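# Baozi im elektrischen Dampfgarer: Boden klebt, Deckel tropft

**nfarina** schrieb am 5. September 2021:

Hallo zusammen, ich dämpfe seit Februar regelmäßig Baozi und komme mit zwei Dingen nicht weiter. 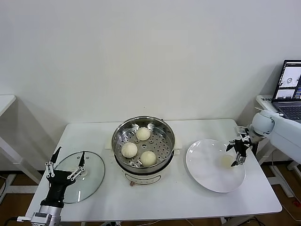
Mein Teig besteht aus Weizenmehl Type 405, Trockenhefe, Wasser, etwas Zucker und einem Löffel Öl. Geformt lasse ich die Stücke 16 Minuten gehen, dann kommen sie in den Garer. Mehr als drei lege ich pro Durchgang nicht in den Edelstahleinsatz, eins hinten und zwei vorne, sonst wachsen sie zusammen. Der Einsatz hat einen Lochboden mit kleinen runden Löchern, und die Baozi liegen direkt darauf. Beim Herausnehmen bleibt mir fast jedes Mal ein Stück vom Boden hängen. Zweites Problem ist der Glasdeckel: Das Wasser sammelt sich innen und tropft auf die Falten, die Stellen werden dann glasig und gelblich.

Backpapier habe ich versucht, da wurde der Boden matschig. Was nehmt ihr?

Gruß
Nazareno Farina

---

**Teigschaber_Ute** schrieb:

Backpapier geht schon, du musst es nur lochen. Ich schneide Quadrate, etwas größer als der Boden vom Baozi, falte sie zweimal und knipse mit der Schere ein paar Ecken raus. Ein ganzes Blatt über den kompletten Einsatz macht die Löcher zu, da steht dann das Wasser drauf.

Die Baozi setze ich schon zum Gehen auf das Papier. So muss man sie nicht mehr anfassen.

---

**kellerkoch** schrieb:

Papier braucht es nicht. Lochboden dünn mit neutralem Öl einpinseln, fertig. Wichtiger ist, dass man nach dem Abschalten wartet. Wer sofort zugreift, reißt den Boden ab, egal was drunter liegt. Fünf Minuten Deckel zu lassen, dann einen Spalt öffnen, dann erst rausnehmen.

Zum Deckel: Geschirrtuch drumwickeln und die Zipfel oben zusammenknoten. Das Tuch nimmt das Kondenswasser auf.

---

**Teigschaber_Ute** schrieb:

> Lochboden dünn mit neutralem Öl einpinseln, fertig.

Bei mir hat das nie gereicht. Das Öl läuft durch die Löcher ins Wasser und ich habe hinterher einen Fettrand in der Schale. Den darf ich dann wegschrubben.

---

**kellerkoch** schrieb:

Dann war es zu viel Öl. Pinsel, nicht Flasche.

---

**bambus_statt_blech** schrieb:

Ich würde den Edelstahleinsatz für Hefeteig gar nicht benutzen. Im Bambuskorb hast du das Tropfproblem nicht, der geflochtene Deckel lässt den Dampf durch. Meiner hat 8 Euro gekostet und steht einfach auf dem Topf. Glas und Metall sind für Gemüse und Fisch gut, für Baozi nicht.

---

**nfarina** schrieb:

Bambus hatte ich früher. Der ist mir im Schrank geschimmelt, obwohl ich ihn immer habe trocknen lassen. Deshalb bin ich auf das elektrische Gerät umgestiegen und möchte auch dabei bleiben.

@kellerkoch: Wird das Tuch nicht zu heiß, wenn es seitlich runterhängt? Unter dem Einsatz ist bei mir gleich das Bedienfeld.

---

**kellerkoch** schrieb:

Darum oben verknoten. Es darf nichts über das Bedienfeld hängen und auch nichts seitlich am Gerät runter. Dünnes Baumwolltuch, kein Frottee, sonst sitzt der Deckel nicht mehr.

---

**Marille77** schrieb:

Noch eine Frage zur Füllung: Tritt bei dir unten Saft aus? Wenn der Boden zu dünn ausgerollt ist, weicht er von innen durch und klebt dann auch auf geöltem Metall. Ich rolle nur den Rand dünn und lasse die Mitte dick. Auf 100 g Mehl nehme ich außerdem weniger Wasser als in den meisten Rezepten steht, der Teig soll sich eher fest anfühlen.

Und die gelblichen Flecken hatte ich auch mal, aber nicht vom Deckel. Das war schlecht verknetete Hefe. Seit ich sie vorher im Wasser auflöse, ist das weg.

---

**nfarina** schrieb:

Die Mitte rolle ich genauso dünn wie den Rand, das kann gut sein. Saft tritt bei der Schweinefleischfüllung manchmal aus, bei Kohl nicht.

Ich mache am Wochenende zwei Durchgänge, einen mit gelochtem Papier und einen mit Öl, beide mit dicker Mitte und Tuch am Deckel.

---

**bambus_statt_blech** schrieb:

Schimmel am Bambus kommt vom geschlossenen Schrank. Offen ins Regal stellen, dann passiert nichts. Aber gut, jeder wie er will.

---

**nfarina** schrieb:

Rückmeldung nach den beiden Durchgängen: Mit Papier ist nichts hängen geblieben. Mit Öl hat sich eins von drei nicht sauber gelöst, das war allerdings das erste, da war ich wohl zu früh dran. Das Tuch am Deckel hilft eindeutig, keine glasigen Stellen mehr. Auf die Hefe achte ich beim nächsten Mal zusätzlich. Ich bleibe vorerst beim Papier, auch wenn das Schneiden nervt.

---

**kellerkoch** schrieb:

Wie lange hast du beim Öl gewartet?

---

**nfarina** schrieb:

Beim ersten zwei Minuten, bei den anderen knapp fünf.

---

**Teigschaber_Ute** schrieb:

Die Papiere kann man auf Vorrat schneiden. Ich mache immer gleich einen Stapel und lege ihn in die Schublade zu den Muffinförmchen.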